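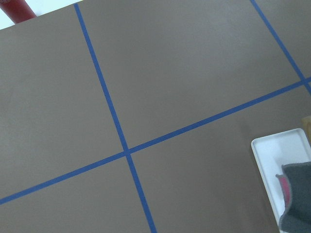
Is the Promisel folding gazebo worth buying for a street festival stall?
For a weekend or two each summer it is, provided you buy the weights separately and don't expect the side walls to keep out heavy rain.

I have now used mine at three events, the longest being the Jistham street festival, where the road is shut to traffic for the weekend and stalls run down both sides. I sell chutneys and pickled vegetables. Before this I had a cheaper gazebo that lasted one season and a half before a leg bent, so I was looking for something sturdier that would still go in the back of an estate car.

What you get

The box holds the frame, the roof canopy, four side walls (one with a zipped door), a carry bag with wheels, eight pegs and four guy ropes. The pegs are no help at all on tarmac, and most street festivals won't let you put anything into the road surface anyway. You will need weights. Promisel sells its own, but I used the ones I already had from Drorau, which are rubber-coated and slot round the legs. They fit, though it is tight and you have to put them on before raising the legs to full height.

I bought the three-metre size in dark green. There is also a larger one, but check your pitch before you order. At Jistham the standard pitch is three metres wide with no gap between neighbours, and the people next to me had to take their awning down because it stuck out over the fire lane.

Putting it up

The instructions say two people. I have done it alone, walking from corner to corner and pushing each side out a little at a time, but it is slow and I wouldn't try it in wind. With two it is quick. The canopy stays on the frame when folded, so you only need to pull down the corners and fasten the straps.

The leg catches are the best part. They are large buttons that you can work with gloves on, which mattered at the February food market when my hands were no use for anything. My old gazebo had small spring pins that pinched.

Folding it away is less pleasant. The canopy bunches in the middle and has to be pulled out by hand, or the frame won't close fully and then the bag won't zip. By the end of the second day at Jistham I was tired and put it in the car with the bag half open.

In the weather

The first day of the festival was hot and bright, and the roof gave good shade. It does get stuffy with three walls up. I took the back wall off by lunchtime and left it off.

It rained on the second afternoon for an hour or so. The roof didn't leak. Water did collect in one corner where I hadn't raised the leg as high as the others, and I had to push it out from underneath with a broom handle. The walls are a different matter. They fasten to the legs with Velcro, and rain blows in through the gap at each corner. I moved the card reader and the labels to the middle of the table and put a sheet over the spare stock. If you sell books, prints or clothes I would think harder about this than I had to.

Wind was light throughout, so I can't say how it would manage in a proper gust. Our organisers ask for all gazebos to come down if the wind picks up, whatever the make – read your own event's rules.

Size and weight

Folded, it is longer than I expected from the listing. It fits in my car with one rear seat down. The wheels on the bag are fine on pavement and poor on cobbles. One has started to squeak. I can lift it into the boot by myself but I don't enjoy it.

Price and alternatives

I paid 400 for the gazebo with walls, and another 50 for delivery, which seemed steep. The Annamalai was the other one I looked at. It has a thicker frame and proper zipped corners, and I had a good look at one on a neighbouring bread stall. The stallholder was happy with it and stayed drier than I did. It came to 1,122 with the walls, though, and I couldn't justify that for the number of events I do. If you trade every weekend I think you should at least go and see one.

Marks so far

Frame: sound, no bends, some scratches to the paint near the feet.
Canopy: no tears. Faint dirty line along the fold.
Walls: stitching coming loose at the bottom of the door zip.
Bag: too tight.

Spare parts are listed on the Promisel site, including single legs and roof joints. I haven't ordered any yet, but I have asked them about a replacement door panel and will add their answer when I get one.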